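2018-08-16

**1/** OK so I spent my whole lunch break arguing with Welington Sampaio about whether a robot could clear a table yet. He says yes, easy, done, next problem. I say come over after dinner at my place and tell me that again.

**2/** People always pick vacuuming as the proof. Fine, vacuuming! But a floor is one big flat thing and you push stuff across it. Clearing a table is thirty tiny decisions and half of them are "is this trash or is it Yamuna's?"

**3/** I worked the stockroom at Curkavico for two summers and the part that wore me out was never the lifting. It was the odd stuff -- bags that flop, bottles that roll, little boxes that all want to be picked up a different way.

**4/** Welington's comeback was that a person needs training too. True! I got 23 minutes of it, and most of that was where to park.

**5/** Plates I'll give him. A plate is stiff, it has a rim, it stays the shape it was when you grabbed it. Fingers over the edge, thumb underneath, same as I'd do it.

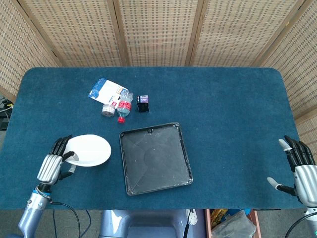 **6/** Then comes the flat plastic pouch and I'm a skeptic again. Try getting one of those up off a tablecloth with gloves on, then tell me about the future.

**7/** Price is the other thing. Luana Guerra said she'd pay $499 for a machine that only did dishes and tables, nothing else, no talking. I'd go to $1,785 if it also did the lunchboxes (the lunchboxes are bad, you guys).

**8/** So my bet with Welington stands: one normal family table, all the way cleared, no help, by the end of November. Loser cooks. I've already told him I want the fish stew.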